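Groststead weigh-and-pour night back Monday, bring your own cup

By Nélida Bravo
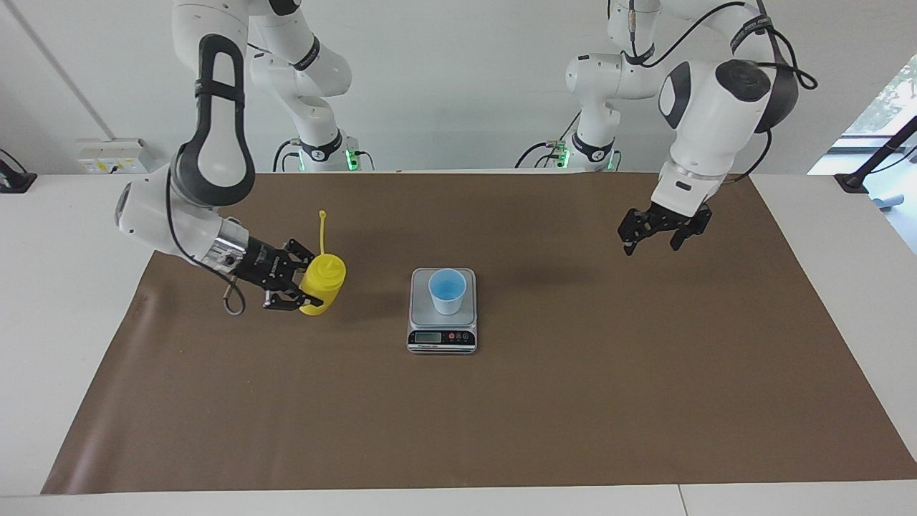 What's on

The Holloway hall kitchen sessions are back this Monday, 6:30 pm, side door. Same idea as last year. You put a cup on a kitchen scale, zero it, and pour until the display says what the recipe says. Sounds easy. Most people overshoot on the first go.

Madhu Nautiyal is running it again. She taught the spring round, the one with the long waiting list, and has moved the whole thing from measuring cups to grams. Dressings first, then marinades, then a simple pancake batter if there's time. There was not time in the spring.

"People pour oil by eye and then wonder why the dressing is greasy," Nautiyal said on the phone, between two other calls. "Put the cup on the scale. Press zero. Go slow at the end."

Squeeze bottles will be used for nearly everything. Long thin nozzle, good control, less mess then a jug. Yellow bottles like the one in the photo are easy to find at any dollar store, and if you have one at home bring it. Clean please. Empty please.

Tables get covered in brown paper before the start and the paper goes in the bin at the end. Saves on wiping. Also handy for notes, people write their weights right next to the scale and tear off the corner to take home.

Places and price

Room for 50. Cost is $2 at the door, cash or card, kids free with an adult. Sign-up sheet is at the front desk in Holloway hall and at Drorketti, the hardware store on the corner. Names were going down fast as of this morning. No phone bookings this time, the desk can't keep up.

If the sheet is full, put your name on the back. Those names get first pick for the June session.

What to bring

A light plastic cup or small bowl. Heavy mugs are a pain, some of the smaller scales give up before you've poured anything.
A squeeze bottle, if you own one.
A jar with a lid that really closes. Last year there was dressing on the bus seats.
Your own kitchen scale if you want to check it. More on that below.

Aprons are there already. So are the oil, vinegar, mustard and honey, donated by Novo, the grocery on the square. Nut oils are not being used at any of the tables.

Scale check

New this year. Tamer Rawashdeh will have a corner by the window with a set of test weights, and anybody can bring a home scale and see how far off it is. Free, takes a couple of minutes. He wants to see the old ones especially.

Rawashdeh says low batteries are behind most of the bad readings he gets. Second is a soft surface. A scale sitting on a folded towel or a thick place mat will drift all over the place. Put it on something hard and flat, keep the platform dry, don't lean on the table. He'll have spare batteries in the common sizes but only a few, so bring your own if yours takes an odd one.

He is not doing repairs. Please don't bring bathroom scales, he had three of those in the spring and there's no space.

Recipe for the night

The starter dressing, for those who want to practice at home first. Makes one jar.

Cup on the scale, zero.
Olive oil, 200 grams.
Zero again. Cider vinegar, 85 grams.
Zero again. Mustard, a good squeeze, then honey to taste.
Pinch of salt. Lid on, shake hard.

Nautiyal says to pour the last bit in drops and wait for the number to settle before adding more. Cheap scales lag a bit. If you go over with the oil, add a little more vinegar and move on, it's salad.

Getting there

The Groststead lot behind the hall is closed for resurfacing, so park on the street or in the Novo lot after 6. Bike racks are open. The ramp is at the side door, same door as everyone else is using.

Hanan Karam is on the desk from 5:30 and can help with carrying things in. Doors close at 7 as the kitchen part starts then and it's hard to catch up. Wrap-up is meant to be 8:30. It ran closer to 9 last time.

Next up

June session is sauces and anything hot, led by Anas Karaki. Date to be set, sheet goes up when this one is done. Karaki is asking for requests, leave them at the desk in writing. So far it's two for peanut sauce (no, see above) and a lot for gravy.

Correction: an earlier version of this item had the start time as 6. It is 6:30.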